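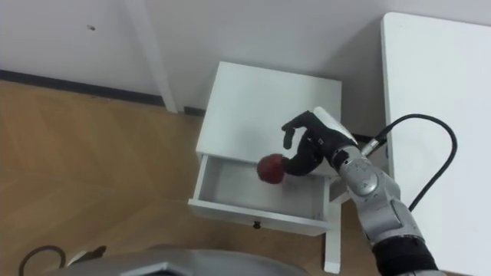 Starnisora Animation Convention
Venue Safety Inspection Checklist – Exhibit Hall, Main Stage and Screening Rooms
Venue: Magalhães Exhibition Center
Inspection period: April, before doors open to members
Inspected by: Edileuza Amaral, Convention Safety Office
Accompanied by: Prasert Inthanon, Venue Operations

Ratings: S – satisfactory. C – correction required before opening. N – not applicable.

Section 1. Entrances, Exits and Aisles

1.1 Exit doors unlocked and opening freely: S
1.2 Illuminated exit signs working: C
Comment: Sign over the northeast door of the exhibit hall is dark. Venue Operations to replace the lamp and notify this office.
1.3 Main aisles clear to full marked width: C
Comment: Two dealers in the figure and model section have placed stock boxes outside their booth lines. Both were told to move them and have agreed to do so by 8:30 a.m.
1.4 Posted occupancy for exhibit hall: 2467. Notice displayed at both entrances: S
1.5 Line area for autograph sessions marked on floor: S
Comment: Tape runs along the west wall and turns before the restrooms. Staff must not extend the line past the fire hose cabinet, even when the session is full.

Section 2. Main Stage

2.1 Posted occupancy: 1885. Seats set out according to approved plan: C
Comment: One extra row has been added at the rear. It is to be removed. Requests for additional press seating should be sent to Wellington Teixeira, Guest Relations.
2.2 Stage stairs secured, with handrail on both sides: C
Comment: Handrail on stage left is loose at the lower bracket. The cosplay contest uses these stairs, and many entrants have limited vision in their headpieces. A stage hand is to stand at the foot of each stair for the whole contest, whether or not the repair has been made.
2.3 Cables covered or taped: S
2.4 Overhead lighting and banners fitted with safety lines: S
Comment: The banner for the Tindine premiere was hung after the rigging inspection and was checked separately.
2.5 Fog or smoke effects: N
Comment: A request was received for the opening ceremony and declined.

Section 3. Screening Rooms

3.1 Aisle lights on during screenings: S
3.2 Flashing-light warning posted at door: C
Comment: Posted at Room A only. Room B will show episodes of Nulura with several strong flashing sequences. The warning must also be read aloud before each episode.
3.3 Projector stands stable and out of the aisle: S
3.4 Sound level checked at rear seats: S

Section 4. Cosplay and Prop Check

4.1 Prop check desk staffed from 9:00 a.m.: S
4.2 Prop rules displayed at desk and at registration: S
Comment: Registration has last year's version. The wording on metal edges is unchanged, but the length limit is not shown. Replace when convenient.
4.3 Storage for refused props lockable: C
Comment: Cabinet locks, but the key could not be found. Jailson Tavares has been asked to supply a second cabinet.
4.4 Repair station – glue guns on heat-proof mats, switched off when unattended: S
4.5 Repair station – spray paint and solvents absent: S

Section 5. First Aid and Emergency Contact

5.1 First aid room open and signed: S
5.2 Supplies in date: S
Comment: Cold packs are low. Reorder.
5.3 Safety Office extension 3160 printed on back of all staff badges: C
Comment: Badges issued to the interpreters for the overseas guests carry the old number. Corrected stickers to be handed out at the morning briefing.
5.4 Radios tested on all floors: S
Comment: Reception is weak in the loading dock – use the wall telephone.

Outstanding items will be inspected again at 8:45 a.m. by Everaldo Assunção. The exhibit hall will not open until items 1.2, 1.3 and 2.2 have been signed off.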